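玩具厨房(过家家厨具)

玩具厨房,我们小时候就叫“过家家的锅碗瓢盆”,指的是给孩子玩的一整套小厨具、小餐具,外加各种假的水果蔬菜和调料瓶。这个词条是我在整理自家收藏时顺手写起来的,后来越写越长,干脆单独开了一页。我不是什么专家,就是从女儿三岁起一路买、一路捡、一路跟人换,到现在登记册上已经有1,118件了(是的,我妈也觉得太多了)!

先放两张俯拍的桌面。

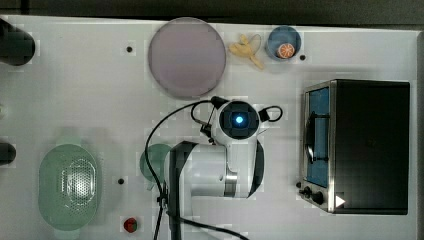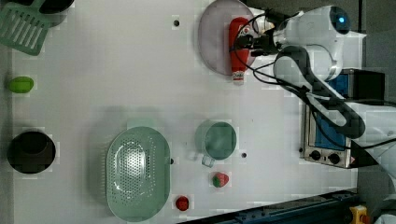

一套里通常有什么

各家的搭配差得很远,不过拆开来看,基本逃不出下面几类。

盘子和碗。圆盘几乎是每套必有,颜色爱用粉、紫、蓝这些柔和的调子。第一张里那只灰粉色的大圆盘就很典型,边缘颜色稍微深一点。小碗我最喜欢拿来装切片水果,蓝碗配橙子片,颜色一撞,孩子马上就伸手了。碗的深浅其实蛮要紧,太浅的碗一端就洒,女儿小时候为这个哭过不止一回。

锅铲类。漏铲、汤勺、打蛋器都算。第二张左上角的浅绿色漏铲,铲头上一排长条孔,跟大人用的样式是一个路子。我个人偏爱带孔的,拿在手里有“真在炒菜”的感觉!

沥水篮。这是很多人会漏买的一件,可我觉得它比锅还好玩。浅绿色那只椭圆的,底上密密麻麻全是小孔,假草莓假番茄往里一倒,端到水池边晃两下,就算“洗过了”。Juhász家的老套装里,沥水篮是跟水池配着卖的,单买很难碰到,我那只还是拿两个汤锅换来的。

杯子。带把手的马克杯最常见,浅青色、奶白色都有人收。我家那几只主要用来请客人“喝茶”,客人包括两只熊和一条毛巾。

小家电。烤箱是大件,也是孩子们抢得最凶的。第一张右边那台小烤箱,黑顶银框,玻璃门里面是蓝色的,门上有一根深色把手,旁边两个黑旋钮。旋钮这种东西,孩子能拧一下午。买二手的时候我一定会把门开合十几次,门轴松了的一律不要。

假食物

假食物才是真正的无底洞。我登记册里有200件是水果,光香蕉就各种弯法都有,有的胖,有的瘦,有的能“剥皮”。香蕉、草莓、番茄、橙子片算是基础款,几乎哪个牌子都出。调料瓶里最受欢迎的肯定是番茄酱瓶,红瓶身、白盖子,隔老远就认得出来。我们家吃什么都要浇番茄酱(玩具的,真的也是)。

绿色的小东西最难归类。青柠、抹茶团子、小青瓜,放久了标签一掉,连我自己都叫不准。我的办法是统统登记成“绿色椭圆”,等哪天翻到原包装再改,目前还有一小盒没改完。

几个常被提到的系列

Pestlow:木头为主,分量重,漆面哑光。早期的盘子背面有压印,后来改成贴纸,换过一次手基本就掉光了。

Kukholm:塑料件多,颜色偏浅,适合年纪小的孩子。目录做得很细,最厚的一本里编号一直排到3,884,我到现在也没见过谁收齐。

Drelbridge:以小家电出名,烤箱和炉台都做,旋钮拧起来有“咔哒”一声。配件停产得早,丢了旋钮就只能找人匀。

关于系列的划分,藏友之间一直吵。Győző Jakab主张按模具分,同一个模子换了颜色也算一件;Thiện Hoàng坚持按颜色分,他那套分法照下来,我家的盘子数量立刻翻倍。我自己是按“孩子会不会当成两样东西”来分的,不太科学,但好用。

怎么摆

我习惯在白色桌面上摆,颜色一目了然,少了哪件也容易发现。大件靠边,小烤箱和锅占住一侧,盘子放远一点,中间留出一块空地给孩子“做菜”。小草莓、小番茄这类会滚的,最好先搁进碗里或者沥水篮里,不然转眼就到沙发底下去了。

清洗和收纳

塑料件用温水加一点洗洁精,软毛刷刷孔眼,沥水篮和漏铲要多冲几遍,孔里很容易积灰。木头的千万别泡,湿布擦一遍,摊开晾着就好。带贴纸的瓶子我只擦瓶身,绕开标签走。小家电先看看有没有电池仓,有的话把电池取出来再动手。

收纳我试过很多种,最后还是回到浅抽屉:一层放食物,一层放餐具,锅和烤箱单独放架子。深箱子看着能装,可是底下那层永远没人玩。每年二月我会全部倒出来对一次登记册,去年少了一只橙色小勺,到现在还没找着。

另见

过家家;木制玩具;仿真食物;儿童餐具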